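Visit to the Werkgate open day

Posted September 30, 2022

I took the early train out to Werkgate for the open day and was at the gate before it opened. The site is an old woollen mill on the river that has been split into workshops, with a furniture maker, two upholsterers, a finishing shop and a timber yard at the back. They let the public in once a year. Entry was $10, which included a cup of tea and a printed map.

The map was hard to follow. The buildings are lettered but the letters are not in order along the lane, and Building F has two doors that don't connect inside. If you go next year, start at the timber yard and work back towards the river.

The timber yard

Craig Matheson runs the yard and did the first talk. He buys mostly local hardwood and a small amount of imported oak and walnut. The boards are stacked outside under a roof with open sides, with thin strips between each layer so air can move through. Thick slabs stay out there for years before they go near the kiln.

He showed us how to read the end of a board to tell how it was cut from the log, and passed around two offcuts from the same tree. One had cupped badly and the other was still flat. He also let people use the moisture meter. My own guess on the piece I was given was well out.

A man in our group asked about buying single boards. They do sell them, but you need to ring ahead, and they won't cut to length while you wait. Bring a tape measure and a vehicle with racks.

The furniture workshop

Stirent has the long room on the ground floor of the main mill. They make dining tables, benches and a few desks. Renata Kwiatkowski took us through. She started there as an apprentice and now does most of the joinery drawings.

The tables are built with solid tops, and the tops are fixed to the frame with slotted brackets so the wood can move across its width with the seasons. She had one table upside down on trestles so we could see how that was done. She was critical of tops that are glued and screwed down hard, and had a split one leaning against the wall to make the point.

Their standard bench is $1,459 in the floor stock colour. A custom size costs more and there is a wait. I asked about repairs and was told they will take back their own work for resanding but not other makers' pieces.

The room was warm and fairly loud even with only one machine running. Earmuffs were in a bin at the door and most people took a pair. Children had to stay behind the yellow line.

The finishing shop

I got the most out of this stop. Doherty does oiling, staining and lacquer work for several makers on the site, and the talk was given by Bláthnaid Hanrahan, who has a dry way of explaining things and didn't rush anyone.

She had sample boards laid out along a bench in the order the work is done: bare, sanded, first coat, rubbed back, second coat. She spent a while on colour. People choose a stain from a small chip under shop lights and are then surprised when a whole table looks darker or redder at home. Her advice was to ask for a large sample, put it on the floor of the room where the furniture will go, and look at it in the morning and again at night. A pale floor makes a mid-brown table look darker, and a dark floor does the opposite.

The oil they use is called Skimport. A starter tin was $60 at the desk and I bought one for our kitchen table, which has ring marks at one end. She said to sand the whole top and not only the marks, to go with the grain, and to wipe off the excess well before it gets tacky. Oily rags should be laid flat outside to dry and never left in a pile, as they can catch fire on their own.

Food and getting there

The canteen was open in Building C. I had a pumpkin soup and a roll, both fine. The line was long at midday and short an hour later. There are toilets beside the canteen and an accessible one near the main gate.

Parking is in the paddock across the road and was soft after the rain. The 219 bus stops at the bottom of the lane, and it is an uphill walk from there. The lane is cobbled in parts, so wear proper shoes.

The upholsterers were both booked out by the time I reached them. Sign up for those first when you arrive. 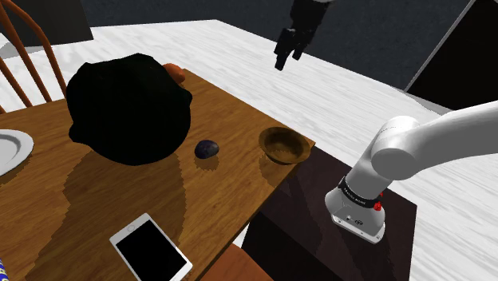 Next visit

In October I'm going to the pottery at the other end of the valley, and will post notes when I'm back.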